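Como verificar um resultado de "dobra de tecido" antes de acreditar nele

Quem lê artigos de manipulação com garra portátil conhece a frase: "a política generaliza para tecidos novos". Desconfio sempre que a vejo. Segue o procedimento que uso com o Nghĩa Lại no projeto Clelunari para testar essa afirmação em demonstrações recolhidas à mão.

1. Separe as demonstrações por sala antes de treinar. Se a mesma sala aparece no treino e no teste, o número final diz muito pouco. Tínhamos cerca de 3000 demonstrações e o primeiro corte, aleatório, deu um resultado lindo que não serviu para nada.

2. Reserve 500 demonstrações e não toque nelas. Nem para escolher hiperparâmetros, nem "só para dar uma olhada".

3. Tape o fundo. Desfoque tudo o que está além da superfície de trabalho e repita a avaliação. Se a taxa de sucesso cair muito, a política estava usando o laboratório como referência. O Đạt Quách acha este teste exagerado. Eu acho que devia ser obrigatório.

4. Verifique as mãos. Em muitas gravações há uma segunda pessoa perto do pano, segurando um objeto ou encostada na bancada. Marque esses trechos e avalie-os à parte, pois o robô não terá essa companhia.

5. Treine de novo com 4 sementes diferentes e publique todas, inclusive a pior.

Um aviso sobre a pega: pano torcido entre os dedos conta como "preensão bem-sucedida" em quase todas as métricas que vi, mesmo quando o canto já não serve para dobrar. Anote isso à mão. Ainda não encontrei detector automático em que confie.
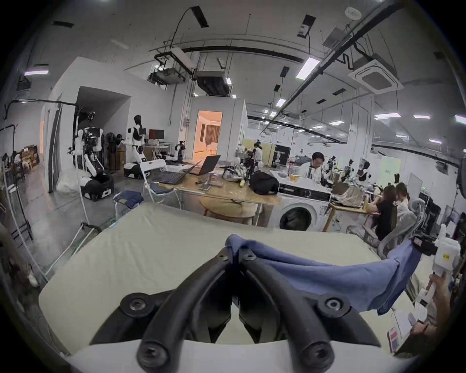
Canto do pano azul torcido entre os dedos da garra; à direita, uma mão com um borrifador branco.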